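Soledad Toledo
Right, kettle's on, so a thread about the paper we've just had out in the Latuheru newsletter. A few of you asked me to explain it without the equations, and I do love being asked. It will go on a bit. Sorry in advance to anyone reading on the bus.

2/ The question is an old one. If you want to teach a robot to handle things with two hands, somebody has to show it how. You can steer the robot itself through the job, which is slow and makes your shoulders ache, or you can give a person a pair of hand-held grippers and let them get on with it. We've been doing the second for ages at Tulgate and I'm very fond of it.

3/ What bothered me was the pauses. When people do a two-handed job, one hand very often waits for the other. It holds something steady, or hovers, or just sits there being polite. Most training recipes treat those stretches as dead time and trim them out (I did it myself for years, my name is on the scripts!).

4/ So we tried leaving them in. Same demonstrations, same learner, and the only difference was whether the waiting hand kept its waiting. We called the untrimmed set Pludine, after a long argument that I lost.

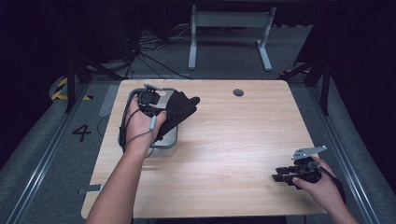 Vol. 9, No. 2

5/ One hand over the silver box, the other holding its gripper near the right edge of the table. A trimming script looks at each hand separately, and if the right one is hardly moving it will happily throw that stretch away, along with whatever the left was up to. You lose the bit where the two are arranged around each other, and I've come to think that's the bit worth having.

6/ Numbers, for those who like them. We ran 136 trials with each version. The trimmed one finished the job in 90 of them and the untrimmed one in 118. I had braced myself for a difference so small I'd have to squint at it, so I went for a walk round the car park and then came back and checked the spreadsheet again.

7/ Where did the extra ones come from? Mostly from the handovers. The trimmed version was forever bringing the second hand in too early, so the two grippers would meet over the object like people trying to get through the same door. The untrimmed version hung back and came in when there was room. It's rather lovely to watch, if you're the sort of person who finds that lovely, and I am.

8/ Now the grumbles. It was slower. Keep the pauses and the robot learns to pause, including now and then when there's no earthly need. We had one run where both arms waited for each other until I gave up and pressed stop. Kekmont, who lend us the computing time, were very patient about how much longer the training took as well.

9/ We also only tried it on tabletop jobs with rigid objects. I wouldn't like to say what happens with cloth, or with anything that needs both hands going at full tilt the whole time. My hunch is that the gain shrinks. If you've got a cloth folding set lying about and fancy finding out, please do write to me, I mean it.

10/ Somebody asked this morning whether you could keep the useful pauses and trim the silly ones. Yes, probably! We had a go at using the distance between the two grippers to decide, and it helped a little with the speed, but it's in the appendix because I didn't trust it enough to put it at the front. That's what I'm working on until October.

11/ The trimming script and the untrimmed one are both going up together once I've tidied the comments, some of which are a bit rude about my own code. Questions welcome, I'll be answering in between marking.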